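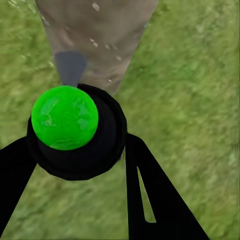

How to lay stepping stones in a lawn

Updated 16/08/2020

Did ours in July, over two weekends. Could have been one if I hadn't measured wrong. Writing it down while I still remember.

What you need

Stones. Half-moon edger or an old bread knife. Spade, hand trowel, rubber mallet, spirit level, bucket. Sharp sand. A board or a bit of tarp to put the soil on, otherwise you'll be picking it out of the grass for weeks.

I used Skarier slabs, the rough edged ones, 35 mm thick. Bavgate do a similar one that's thinner but I cracked two just getting them out of the car, so no. Anything under 30-odd mm I wouldn't bother with on grass.

Step 1 - work out the spacing

Walk it. Normal walk, not a careful one. Drop a stone (or a paper plate, lighter) wherever your foot lands. Do it again coming back. If you're stretching, they're too far apart. Get the shortest person in the house to try as well.

Leave them lying on the grass for a couple of days before you dig anything. You will move at least one. Water the lawn first if it's been dry, the turf cuts much cleaner.
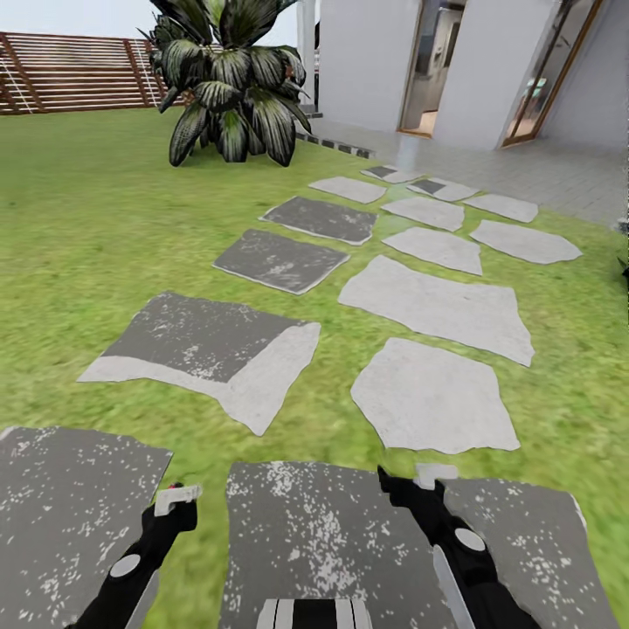

Irregular stones in two loose columns, grass left between them.

Two columns take more stones obviously but it's nicer if people walk side by side. Don't try to line them up. Irregular shapes look odd in a dead straight line.

Step 2 - cut round

Stone in place, edger straight down all the way round it. Go tight to the edge. Then lift the stone off and set it to one side, same way up and facing the same way. I chalked an arrow on the back of each. Worth doing if the shapes are all differnt.

Step 3 - dig out

Take the turf off in one piece if you can, use it for bald patches. Then dig down the thickness of the stone plus the sand. For mine that was 35 plus a good thumb's depth of sand. Pick out roots and pebbles. Tread the bottom firm.

Clay soil - go a bit deeper and put some grit in first. Sandy soil - just tread it more.

Step 4 - sand and set

Sand in, rake flat with the trowel, slightly higher in the middle. Lower the stone, don't drop it. Tap down with the mallet, working from the middle outwards. Level across both ways, though a tiny tilt away from the house is good for the rain.

You want the top just below the lawn. Not level with it, just below. Mower goes straight over then. Mine sit around 13 mm down and the blades have never touched.

If it rocks, lift it and add sand under the low side. Don't try and bash it flat, thats how they crack.

Step 5 - fill the gaps

Soil and sand mixed half and half, brushed in round the edges, pressed with your fingers. Pinch of grass seed on top. I used the Wornari hard wearing mix, came up fine. Water it gently or it all washes out.

Keep off for a week if you can. We couldn't. Still ok.

After

Check for wobbles after the first heavy rain. One or two will have sunk, lift and top up, five minutes each. Trim round the edges twice a year or the grass creeps over. Green slime in winter - stiff brush and plain water. No bleach, it kills the grass round the edge.

Fences and gates next.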